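Keeping the Planner Honest: Naomi Nzioka on Counters, Corners and Collision Checks

Naomi Nzioka maintains the motion planning stack at Provesside, where a team of 13 writes control software for arms that work in domestic kitchens. Most of her week goes to Muvby, the in-house planner, and to the simulated kitchens it is tested in. We spoke in December, shortly after the team had replaced the collision checking layer for the second time.

The first version of Muvby was a sampling planner with a smoothing pass. Nzioka inherited it from Yevhen Hrynyshyn, who now runs the perception side. "It found paths," she says. "The paths were legal and ugly. The elbow would go up over the shoulder and back down to move the gripper the width of a plate." The smoother removed most of that, but it checked clearance only at waypoints, and the spacing between waypoints was a fixed joint-space step.

A fixed step in joint space is a variable step at the gripper. With the arm folded, the gripper barely moves between checks. With the arm extended, it can pass through the corner of a countertop between two configurations that are both reported as free. "We had a regression suite of 239 scenes and it was green for months," Nzioka says. "Then Marta wrote a checker that swept the whole link between waypoints, and the suite was no longer green."

Marta Ivanyshyn's checker became the reference. It is too slow to run inside the planning loop, so the team runs it afterward, on every trajectory the planner returns. A disagreement between the two fails the build.

Where the counter ends

Most of the failures sat along one kind of geometry, the overhang. A kitchen counter is usually deeper than the cabinet that carries it, and early scene files modeled the two as a single box. The planner then treated the space under the lip as solid, which was safe but closed off useful elbow positions. When the files were split into a slab and a cabinet body, the space opened up and the planner started using it.

"That was correct behavior," Nzioka says. "The problem was the margin. We inflated every obstacle by the same amount, and a thin slab inflated the same way as a wall gives you a very strange region around the edge." Muvby now stores a margin per surface. The edge of a slab gets its own value, and the arm is slowed when any link comes within it.

The second change concerned the mounting position. Scenes in the suite now place the arm beyond the counter, so that the upper links cross the line of the edge while the column stays clear of it. Nzioka considers this the hardest ordinary case. The last joints work close to the stone, the middle joints have the cabinet side next to them, and a small error in the base transform affects both.
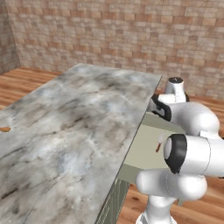 What the renderer is for

The collision checker does not need brick walls or wood grain. Those are there for perception. Hrynyshyn's group trains its surface segmentation on rendered views and wants stone with cloudy veining, floors with visible planks and walls with uneven color, all of which tend to produce false edges. "If the network thinks a dark streak in the marble is the end of the counter, I get a counter that stops early," Nzioka says. "My planner will believe it."

To find out how much that matters, the two groups built Grastik, a tool that replays a planning problem with the geometry that perception reported in place of the true geometry. Each run produces two trajectories and a difference. Illia Tymoshchuk wrote the viewer, which overlays both and jumps to the moment at which they separate. A full replay takes 900 seconds on the shared machine, down from an overnight job.

Her view of simulation is narrow. She uses it to compare one build of the software against another and does not quote its success rates to anyone outside the team. Contact is switched off in most of the suite. "I don't trust our friction numbers. I do trust that a cylinder intersects a box or it doesn't."

Timing, and what is left

The planner has a budget of 600 milliseconds per query. Early builds went over it whenever the goal was near a far corner, because the inverse kinematics solver returned its candidates in arbitrary order and the planner tried them one at a time. Liudmyla Hladun changed the solver to rank candidates by distance from joint limits and from the current pose. Nzioka calls it the cheapest improvement of the year.

Still open is the case where the target is near the end of the counter opposite the arm. Muvby reports it as unreachable when the reach is short and also when the search runs out of time, and the calling code cannot tell the two apart. A patch that returns separate error codes is in review. It breaks the interface for two downstream packages, and Nzioka expects to spend January on the migration.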